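Ticket 202 – Reklamation blaue Decke, Muster Triramel
Status: offen
Angelegt: 8. Juli 2014
Bearbeitung: Tahira Hashmi

Kundin meldet, die Decke verliere nach dem Waschen Flusen und sei im einfarbigen Teil stellenweise heller geworden. Vermutung der Kundin: Farbfehler ab Werk. Halte ich vorerst für unbewiesen. Gewaschen wurde laut Anruf mit 4 anderen Teilen zusammen, darunter eine dicke rosa Decke. Waschmittel: Grillov, Dosierung »nach Gefühl«.

Rückfrage an Jerley (Lieferant), Antwort kam am selben Tag: Helle Stellen seien bei aufgerauter Oberfläche normal, der Flor liege dort anders. Das sagt Jerley seit Dezember bei jeder Reklamation. Kann stimmen, muss aber nicht.

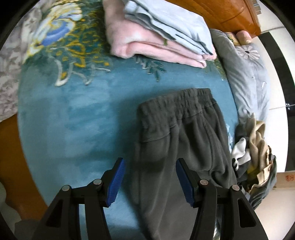

Kundin gebeten, die Stellen gegen den Strich zu bürsten und bei Tageslicht zu prüfen. Wandert der helle Fleck mit, ist es der Flor. Bleibt er, reden wir über Farbe. Das gemusterte Ende bitte getrennt beurteilen, dort ist der Druck dunkler und man sieht ohnehin weniger.

Nachtrag: Kundin hat gebürstet, Ergebnis »irgendwie besser«. Damit kann ich nichts anfangen. Gallagher schlägt Weichspüler vor. Abgelehnt, davon wird kein Fleck dunkler. Nächster Schritt: einmal allein waschen, 30 Grad, ohne Rosa. Umtausch erst danach.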